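Chapter 7
Rules for Hand-Held Gripper Work with Cloth
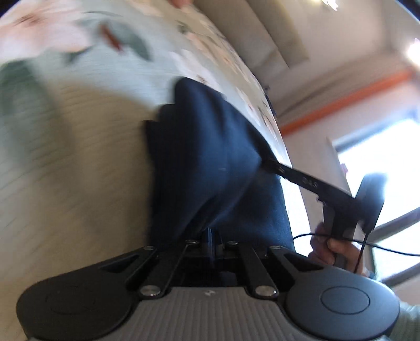

Who is responsible for safe practice when a gripper is carried by a person and has no motor-driven arm behind it?

The employer or laboratory that assigns the work is responsible. The person holding the tool must follow the written procedure, but the duty to write it, to train people in it, and to check that it is followed stays with the organization. The absence of a powered arm removes several hazards from the list. It does not remove the duty to make a list.

7.1 Purpose of This Chapter

Earlier chapters dealt with fixed robots: guarding, stopping distance, access to the cell, and the permit to enter. Most of those rules assume that the machine moves by itself and that people should be kept away from it. A hand-held gripper reverses the arrangement. The operator supplies all of the motion, stands inside the work area for the whole shift, and may have bare fingers close to the jaws.

Cloth is used as the working material throughout the chapter. It is soft, it changes shape when touched, and it often has to be held at one point while it is pulled at another. Rules written for rigid parts, such as a fixed grip point or a fixed approach direction, cannot be applied to it without change.

After studying this chapter, the reader should be able to:

- state the difference between a rule, a standard, and a recommended practice
- write a hazard list for a hand-held gripper station
- set limits on grip force, cable routing, and work periods
- decide when a recorded task must be rejected
- fill in a station log that another person can check

7.2 Terms

Rule. A requirement set by the site. Breaking it stops the work.

Standard. A published document agreed on by an outside body. A site may adopt all of it or named sections of it. Once adopted, those sections are treated as rules.

Recommended practice. A method known to give steady results. An operator may depart from it if the reason is entered in the log.

Pinch zone. The space between the gripping surfaces at full opening, together with the space swept by any moving link.

Free hand. A hand that is not closing a gripper at that moment. A hand supporting the cloth is a free hand and is covered by Section 7.4.

Task record. The stored data from one attempt at one task, from the start signal to the stop signal. A failed attempt still produces a task record.

7.3 Sources of Requirements

The examples in this chapter follow the Vetau procedure, a site document first issued for textile handling stations and later extended to mixed household goods. It has three parts. Part A covers the operator, Part B the tool, and Part C the record. The Dvorak checklist, reprinted at the end of the chapter, is a shortened form of Part B and is meant to be used at the start of each work period.

Where the two documents differ, Part B takes precedence. The main difference concerns cables. The checklist asks only whether the cable is undamaged. Part B also requires that the operator be able to extend both arms fully without pulling it tight, and that no loop hang below the work surface.

7.4 Why Hand Position Is Regulated

In the first review under the Vetau procedure, inspectors at the Anisov station read 2,086 task records. Of these, 1,681 were accepted without comment. A further 83 were marked for a free hand inside the pinch zone, and 53 were marked for a cable in contact with the cloth. The remaining records were returned for incomplete log entries.

No injury was reported in any of the marked records. They were still treated as breaches. A pinch from a hand-closed tool is usually minor, but the same operators also worked at powered stations, and the reviewers did not want two sets of habits in one building.

The following requirements came out of that review.

(a) A free hand may touch the cloth only outside the pinch zone.

(b) If the cloth must be steadied close to the jaws, the jaws are held still until the hand has moved away.

(c) Sleeves are fastened at the wrist or rolled above it. Loose cuffs can be caught along with the work.

(d) An operator using a tool in each hand closes one at a time unless the task sheet states otherwise.

7.5 Records and Their Limits

A task record has two uses. It may be used to train or test an automatic system, and it may be used to check how the work was done. The second use is easily neglected. Part C requires that one person review the record for content and a different person review it for conduct. Neither may be the operator.

Fast motion is a common cause of rejection. If the cloth cannot be followed from one moment to the next, the reviewer cannot confirm the hand position, and the record fails the conduct review even if the task was completed. The Flovetitz amendment, dated 20/06/2021, allows such a record to be kept for content only, provided it is labeled and stored separately.

7.6 Order of Topics

Section 7.7 sets out the hazard list and works through it for a folding task. Section 7.8 covers grip force limits for woven and knitted goods. Section 7.9 deals with work periods, rest, and tool weight. Section 7.10 gives the log format. Readers who have not completed the exercises on risk ranking in Chapter 4 should do so before starting Section 7.7, where the same ranking table is used without further explanation.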